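# The long table at Stinetmont

My grandmother kept her cutlery in a biscuit tin, and for most of my childhood I thought everybody did. You took the lid off, you had a rummage, and you ate your dinner with whatever came to hand. I mention it because I have spent the better part of this year thinking about shared meals, and about why some of them stay with you for decades while others have gone from your head before you've found your coat. The tin comes back to me every time.

It came back to me again in Stinetmont, where I went to eat with the supper club that Marlene Kramer has been running since she gave up her café. She calls it Tetow, after the village where her mother was born, and it meets on the first floor above a shoe repairer's in a pair of rooms that get very warm once the pans are going. You leave your shoes on the landing. You are handed something to chop before you have finished saying hello, and I can't tell you what a relief that is if you're at all shy (I am, dreadfully, and always have been).

Marlene has a theory that people talk best when their hands are busy. "Give a man a bowl of beans to top and tail and he'll tell you about his divorce," she said, pushing a bowl of beans towards me. I'm not divorced, but I did tell her a good deal about my sister. 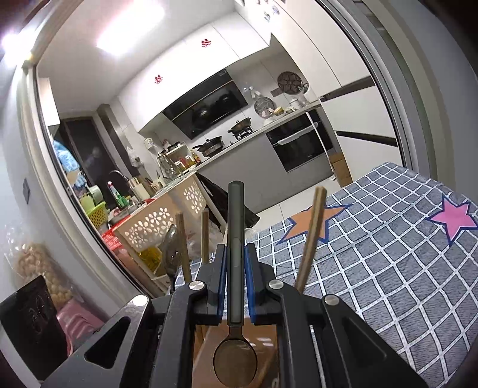 The food is whatever people know how to cook. On my first visit we had a barley soup with far more dill in it than I'd have dared to use, then noodles with pickled greens, then a plum cake that had been made the night before and was all the better for the wait. A retired bus driver called Shawky - just Shawky, I never did learn the rest of it - brought a dish of lentils and rice under a great heap of fried onions, and stood over it like a man guarding a parcel until everyone had taken some. His onions take him the whole of an afternoon. He does them low, in more oil than you'd believe, and he won't have the radio on while they're cooking.

There are rules, though they're not written down and you mostly learn them by breaking them. You don't bring shop pudding. You don't ask what's in something until you've tasted it. And you eat with what the cook eats with, so that in a single evening you might go from spoon to chopsticks to a torn piece of bread and back again. I was hopeless with the chopsticks, and a girl of nine or so took me in hand. She told me to hold the bottom one still and to stop thinking about it, and by the end of the noodles I was getting perhaps half of them as far as my mouth.

The club nearly came to an end last October, when the rent on the rooms went up to £451 a month. Marlene had been covering it from her own pocket and from a saucer by the door, and the saucer wasn't keeping up. It was the regulars who sorted it out, over several suppers and with, I gather, one proper row. They now pay a little each at the start of the month, and once a season they cook for a larger crowd at the Stineo, the old cinema by the station. The last of those fed roughly 402 people, if you can believe it, from four rings and a borrowed oven.

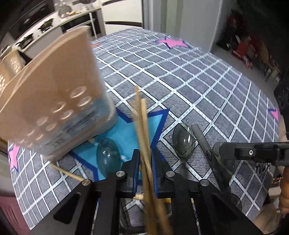 *A basket and a box on the floor upstairs at Tetow.*

I asked Marlene whether she missed the café. She thought about it while she dried a colander, and said she missed the mornings, with the first tray coming out and the windows all steamed up, but that she didn't miss the bills or being polite to people before eight o'clock. In a café, she said, she fed people and they left. Upstairs they stay and wash up, and quite often they do it badly, and she goes round after them putting the lids back on the right pans.

I've been back three times since. On my last visit I was trusted with a dish of my own, and I made my grandmother's potato pie, with the cheese on top and a scrape of mustard underneath, and I worried about it all the way there on the train. Shawky had two helpings. He thought it could have done with some onions.

*Tetow's next supper is on Fri 17 April, above the shoe repairer's in Stinetmont. Come at six if you'd like to cook and half past seven if you'd only like to eat, and wear decent socks.*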